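Timestamps again

Quick one, mostly so I don't forget all this by next week. Coffee's gone cold, it's nearly 11 pm, the converter is on its last batch.

So. January was supposed to be the month I finally got the grasp labeler out of my home folder and into something other people could run. Did not happen. What happened instead is that Cristian Cuervo pulled my branch, ran it on the household set, and sent back one line: "why does everything close on air."

Fair question. Took me four evenings.

Background for anyone who landed here from the old Ilwood posts. Jarman is the little pipeline I've been building for hand-held gripper recordings. Video in, finger width in, pose in, and out the other end you get short clips with a grasp start, a grasp end and a release. A policy gets trained on those. If the release label is wrong the policy learns to let go too early, and then you have a robot that drops stuff beside the bin with total confidence.

The set has 576 clips. I'd been eyeballing maybe a handful of them. Bad habit. Cristian wrote a dumb script that plots finger width against the labels for all 576 and 418 of them looked off. Not wildly. Just enough to hurt. The close event landed before the fingers had stopped moving, every time, same direction.

First guess was the smoothing filter. I swapped it for something simpler, reran, no change. Second guess was the threshold. Spent a whole evening on the threshold, moved it up, moved it down, wrote a sweep, made a nice plot of the sweep. Useless. The plot is pretty though.

Third guess was the clock and yeah. The width stream gets stamped when it's read and the video gets stamped when the frame is written to disk. Two different moments. I knew this!! I wrote a comment about it in the reader last year and then walked straight past it. The gap is 40 ms on my machine, and pretty steady, so one offset fixes most of it.

Most. The soft stuff is still a pain. With a hard object the width curve comes down, hits the thing, goes flat, done. With anything that squashes there's no flat part. It just keeps creeping down while the fingers squeeze, and the labeler waits for a stop that never quite comes. Fruit peel is my worst catagory by a mile.
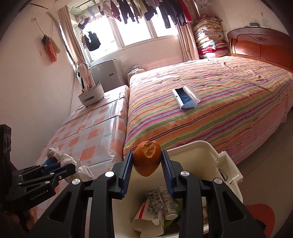
Orange peel over the bin – the sort of grasp the labeler hates.

The peel's hollow, it has a hole torn in the top, and the pads press on either side. So the segmentation mask comes out as a strange orange C, and the mask center lands on nothing much. The bin gives me trouble too. White rim, white carton inside, and the edge detector happily joins the two. Plus that striped bedspread at the back, which has its own orange band, so anything color-based is out. I tried it. Don't try it.

What I'm doing now, roughly in the order it runs:

Shift the width stream by the offset. Per recording, read from a config, not hard coded (it was hard coded, sorry Cristian).

Look for where the closing speed drops, instead of waiting for it to hit zero. Works on soft things, and doesn't seem to break the hard ones.

Release only counts if the width opens AND the object mask moves away from the pads. Before, it was just the width. That's where a lot of the early letting go came from I think.

If the mask is garbage, flag the clip and skip it. No guessing.

The skip thing felt like cheating but I'd rather lose clips than teach it nonsense. Cristian wants a little review page where you click through the flagged ones and drag the marker by hand. He's right, I just don't want to write any more front end. He has a half working one in his Flulldale repo, so maybe we steal that.

Also found while I was in there: the pose reader was silently capping every recording at 1000 samples. Left over from a test. So long clips had pose for the first part and then the last value repeated forever. Nice. Fixed, and it now yells if the lengths dont match.

Still to do. Measure the offset on the Comurton laptop, I bet it's different there. Rerun Cristian's plot on the full set once the converter finishes. Write an actual test with a squashy width curve in it. Clean up the config names, three of them mean the same thing.

Retraining can wait till the labels look right. Last time I kicked off a run before checking and lost the whole night to it.

Ok, converter just finished. One warning about mask shapes, which I'll read tomorrow. Bed.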